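Search the help pages Go
Can a robot arm do small chores yet, or is it still all demo videos?

Sneha Solanki
I run a small repair shop in Cledholm with two benches. Every evening somebody has to empty the desk bins, wipe down and put the small parts back in their trays. It takes 57 minutes between us and I would like a machine to take some of it. I have been offered a used arm with a two-finger gripper for some 900 pounds. Would it cope with something as simple as a little bin with a flip lid, opening and closing it and dropping scraps in? I don't need it to be fast. 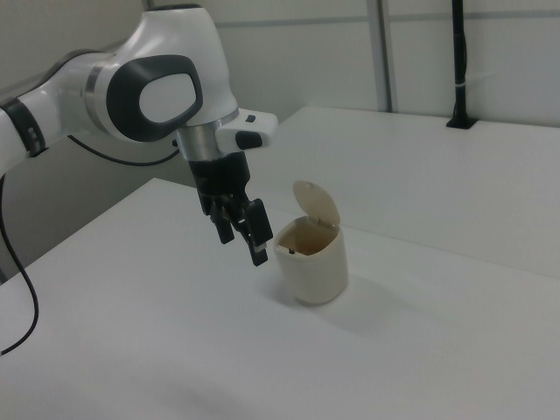 White arm and two-finger gripper by a small bin, lid up.

Kováčik
Partly. Dropping light scraps into an open bin is fine if the bin stays put. Mark its place on the bench and teach the arm that one spot. Lids are harder. Two stiff fingers can push a lid over from behind quite well, but opening one means finding the catch or the lip, and on a small plastic bin the whole thing tends to slide or tip before the lid moves. Put a bit of double-sided tape under it.

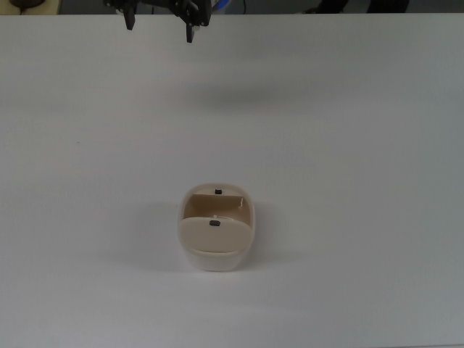 The other trouble is pale plastic on a pale bench. Cameras struggle to pick out the edge of the lid, so lay a dark mat down first. I spent most of July on one lid and got it working if the bin was within 2 cm of where I had taught it. Move it further and the fingers closed on air. Wiping down I would not try with that gripper. Parts into trays, yes, if they are all the same part and you lay them out in rows.

Also ask the seller whether the controller and the software come with the arm. The price sounds low for both.

Forton
no, not worth it for bins. get a bin without a lid

Zikmont
Agree about the tape. I would add that you have to count the setting up. Ours took 6 evenings before it did anything useful, and we still keep someone in the room when it runs. It sorts screws for us now and we do the bins by hand.

Related
Gripper fingers slipping on smooth plastic
Which bench mat for a small camera?
Used arm, no manual, where to start
Robot vacuum keeps stopping at the door strip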